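The slow hands at Zasel

Toon Wouters has been putting small wooden things together for a living since he left school, and he doesn't think much of the two robot arms at the end of his workshop. "They are very polite," he says. "They wait for each other. I have worked with people who never learned that." Then he goes back to his bench.

I had come to Zasel, a workshop that assembles display stands and easels for shops and schools, because its owners, Van Beek, had told the trade press that automation would "free up" the staff. I have heard that phrase in a bakery, a sorting office and two warehouses, and in each of them I ended up asking the same thing. Free to do what? 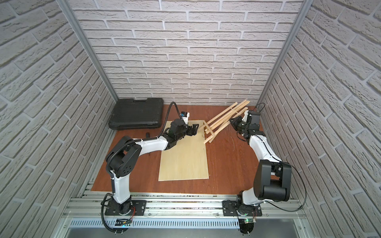

The project is called Arbridge, and it has been running since February. Van Beek leases the arms and the software from a supplier called Kuton, and the bill, I was told, comes to 549 euros a week before anyone has switched on a light. For that the company gets a pair of arms on a rail and a promise that they will get better at the job. The promise carries most of the weight.

It is an odd choice of work to hand over. Anyone who has put up a folding easel knows how the thing behaves. The legs swing when you want them still, and whichever part you aren't holding slides off sideways. A person deals with this using a knee, a hip or the edge of the bench, and doesn't notice having done it. The arms have grippers and no knees. Every steadying touch has to be planned for, and at Zasel the planning has landed on the people who used to do the assembling.
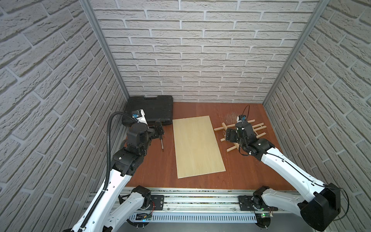

Wouters now spends two hours of each shift on what the rota calls support. He lays out the parts, puts the tools back and watches. When a run goes wrong he fills in a form with a drop-down menu of reasons, none of which, he says, is ever quite the reason. He used to be asked how many stands he had finished. Now he is asked for his log.

The managers are keen to say that no jobs have gone, and I believe them. Sixty-one people worked here when the lease was signed and 61 work here today. But a headcount is a blunt tool. It doesn't show that the trainee places have been put on hold "until we know where Arbridge is heading", or that the older hands are now teaching a machine what they would once have taught a sixteen-year-old. The sixteen-year-old would have asked questions, and might have stayed on for 30 years.

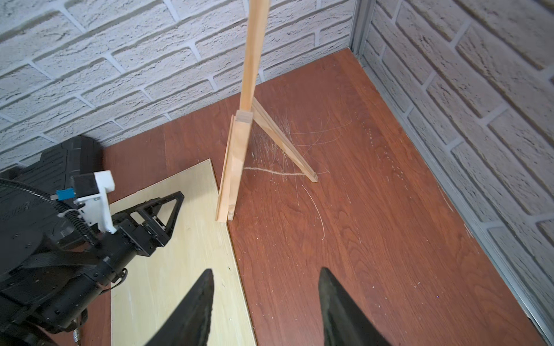

There are things to be said on the other side, and I don't want to duck them. Screwdriver work is hard on the wrists. Several people here wear supports by mid-afternoon, and one woman in the packing room told me she would hand over her share of the fiddly jobs tomorrow, and gladly. If the arms took on the worst of it and left her the rest, she would call that a fair swap. So would I. The trouble is that the plan, as far as anyone would explain it to me, starts with whatever the arms can manage and leaves the staff what's left over. Sore wrists didn't come up until I raised them.

Nor did pay. Setting up, watching and logging all need close attention, and a good log needs someone who knows wood. Van Beek grades it as general duties. When I asked why, I was told the grading would be looked at once the trial was over, and when I asked when that would be, I was told it depended on the results.
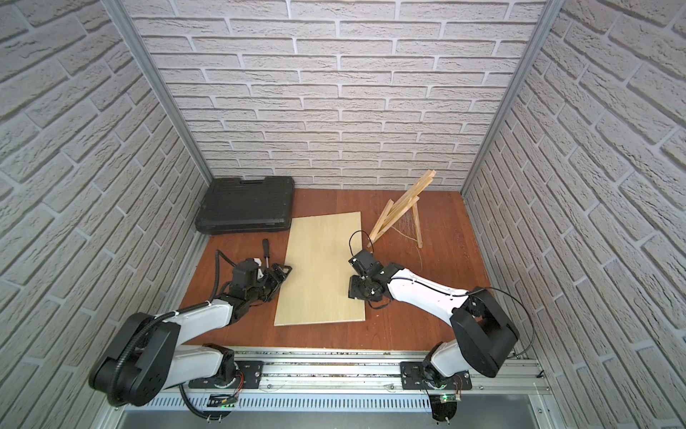 The Arbridge bench at Zasel, with easel, board and screwdriver on the table and the two arms on their rail.

I stayed until 10 at night to see the shifts change over. Wouters showed his replacement where he had got to with the log, found his coat, and stopped for a last look down the workshop. I asked whether he thought the arms would be doing his job in a few years.

"Some of it," he said. "They can have the form, to start with."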